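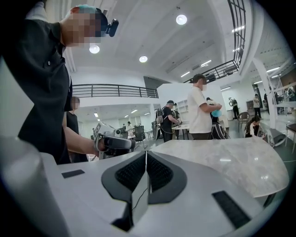

Bandeja de servicio Feris 14

La Feris 14 es una bandeja redonda de acero inoxidable cepillado, con borde de 13 mm y base de goma antideslizante. Sirve para llevar cafés, copas y, según nos cuentan varios clientes, malas noticias en forma de cuenta.

La dibujó Ritva Keskinen después de una temporada de camarera en la que rompió más vajilla de la que le pagaron. Se nota: el borde tiene la altura justa para frenar una taza y no tanta como para que haya que pescar el azucarillo con pinzas.

Características
Diámetro: 14 pulgadas
Peso: 958 g
Acabado: cepillado mate (el brillante se lo dejamos a quien disfrute limpiando huellas)
Base: goma Florkix, gris o negra
Apilable: sí, hasta que alguien tropiece con la pila

Limpieza
Lavavajillas sin problema. Nada de estropajo metálico - el acero lo aguanta, el acabado guarda rencor.

Pedidos
Se vende por unidades o en caja de seis. A partir de 200 unidades grabamos el logotipo de su local sin cargo, siempre que no sea una fotografía del dueño. El grabado tarda dos semanas, tres en febrero.

También disponible: posavasos Âu, cubitera Estex y goma de recambio Florkix.

Consultas para hostelería: Arvo Oksanen, por las mañanas. Después de comer contesta igual, pero más corto.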